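Larkdale Science Pages > Machines > Robots at Work > The Skaten Table

The Skaten table: a robot kit for sorting bottles

Some jobs are small and the same all day long. Picking up a pill bottle, moving it to the right place and letting go of it is one of them. People are good at this, but they get tired and their minds wander. The Skaten table is a kit made to do this kind of job with two robot arms.

Skaten is sold by a firm called Curkulholm. It is meant for colleges, labs and workshops that want to try out robot helpers before they buy bigger machines. You can't use it at home. It is too heavy, and a grown-up who has been trained has to be near it whenever it is switched on.

What is in the kit

The kit has two arms, a metal frame for each side of a table, a raised shelf and a box of practice bottles with caps. The arms are bolted to the frames so that they can't tip over. Each arm has 6 joints. A joint is a place where the arm can bend or turn, like your elbow or your wrist. The kit weighs more than 1000 newtons when it is all put together. A newton is the unit scientists use for weight, and a small apple weighs one newton.

At the end of each arm is a gripper. It does the job of a hand, but it has two pointed fingers and no thumb. The fingers open, go down on either side of a bottle and close again.

The arms at the table

Two black arms reach in over the wood from opposite sides, and the shelf stands at the back between them.
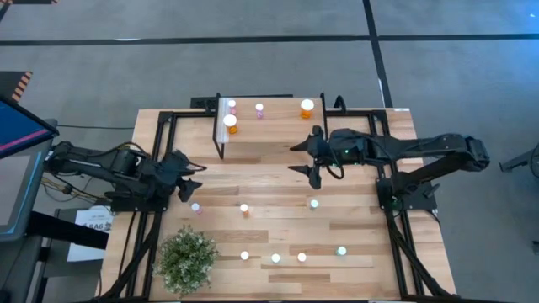

The next two were taken low down, close to the bottles.

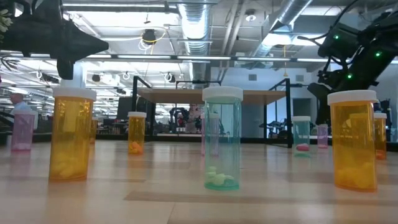
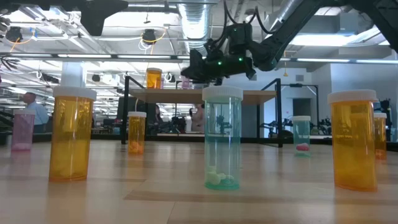
Why bottles are hard to pick up

You can pick up a bottle without thinking. A robot has to work out several things first.

It has to know where the bottle is. A camera can help with this, but see-through plastic is difficult. Light goes through it, and you can see whatever is standing behind. In the second picture there is a purple bottle behind the tall teal one, and part of it shows through the teal plastic. You know at once that there are two bottles. A computer has to learn it.

It has to know how big the bottle is. Some bottles are wide and some are narrow, so the fingers must open by the right amount.

It has to squeeze just enough. If the fingers press too softly the bottle slips. If they press too hard the plastic bends. The gripper on the Skaten can be set to 8 different strengths of squeeze, and the person in charge picks one before starting.

It also has to keep out of the way of the other arm. Both arms share one table, so the computer keeps track of each of them all the time and stops one if the other is too close.

How it learns

The makers don't write down every movement. A person moves the arms through the job first, and the computer stores what the arms did. Each go is called a run. The bottles are put in new places between runs, and after a lot of them the computer can make a good guess about what to do when a bottle is somewhere it hasn't been before. The kit comes with 3744 runs already stored, so a new owner does not start from nothing.

What it can't do

The Skaten can't read the label on a bottle, and it doesn't know what medicine is. Checking that the right pills go to the right person is a pharmacist's job. The arms are also slower than a person's. If a bottle falls over and rolls, they stop and wait for somebody to stand it up.

You should never touch pill bottles at home, even to play at being a robot. Use empty pots with lids, or plastic cups.

Words to know

Gripper: the part of a robot arm that holds things.
Joint: a place where the arm bends or turns.
Run: one go at a job, from start to finish.
Translucent: letting light through, like coloured plastic.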